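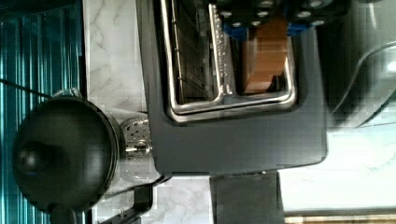 Toaster oven with wire rack on a marble countertop, seen from the gripper of the Tundo arm.

Tundo Countertop Arm – Kitchen Chores Package

The Tundo is a single-arm system supplied by Jastance for test kitchens, training centers and assisted-living facilities. The Kitchens Chores Package adds a wrist camera, a padded gripper and a library of 16 tasks, among them opening an oven door, sliding a rack and lifting a lid by its knob.

What the package can do

In trials at the Hegarty test kitchen, the arm made 1568 attempts across the full library. Oven doors and drawer fronts gave the most dependable results. Glass doors, polished steel and thin wire racks remain harder, as reflections can mislead the camera. Loose cables near the work area should be cleared before a task is started.

What it cannot do yet

The Tundo is not a replacement for kitchen staff. It does not judge whether food is cooked, and it does not clean up spills. Scrubbing a rack is outside the current library – a wiping task is planned for October. A trained operator must be present whenever a heating appliance is switched on.

Specifications

Reach: 52 inches
Time to change gripper pads: 30 seconds
Tasks included: 16
Mounting: counter clamp or Purkent rolling base (sold separately)

Ordering

The package is available to institutions only. Requests for a site visit should state the counter depth, the appliances in use and the tasks of interest.

Page updated 7 September 2019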